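Lightfoot Large Wooden Board
by Trondia Kitchen Goods

In stock. Ships in February.

Okay, so I'm Evie Ashworth and I pick the kitchen stuff we carry at Trondia, and I've wanted a really big board in the shop for ages! I kept getting samples that were fine for a lemon and a bunch of parsley and not much else. Then Lightfoot sent me this one and I took it home and never gave it back (sorry, Lightfoot).

It's a warm, honey-brown board with long streaks in the grain, and every one comes out a bit different. Some have a knot or two, some hardly any. If you write "knots please" or "no knots" in the order notes I'll dig through the stack and do my best, but I can't promise a match.

What I use mine for: bread, mostly. Also a whole roast chicken, pizza dough, and that one enormous squash my sister grows every fall. There's room to push the chopped stuff over to one side and keep going, and I love that more than I expected to.

Do measure your counter first. It's a big thing to leave out, and mine lives next to the stove all day. If your kitchen is tight, take a look at the Sterano board, it's smaller and hangs on a hook.

Caring for it

Wipe it down with warm soapy water, dry it with a towel, and stand it on its edge overnight. Please, please keep it out of the dishwasher! Rub in some food-safe oil when it starts looking thirsty. I like the Eselico oil, and a 200 ml bottle has lasted me ages.
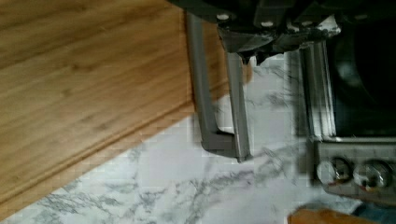 If you want it for serving too, go for it. I've put cheese straight on mine for a party of 20 and just scrubbed it after. Strong smells like garlic come off with half a lemon and a little coarse salt, then rinse and dry like usual.

Returns are open for 23 days as long as you haven't cut on it. Once there's a knife mark it's yours, I'm afraid. Questions about sizes or shipping can go through the contact form, and I answer those myself, usually with a cup of coffee before 9 a.m.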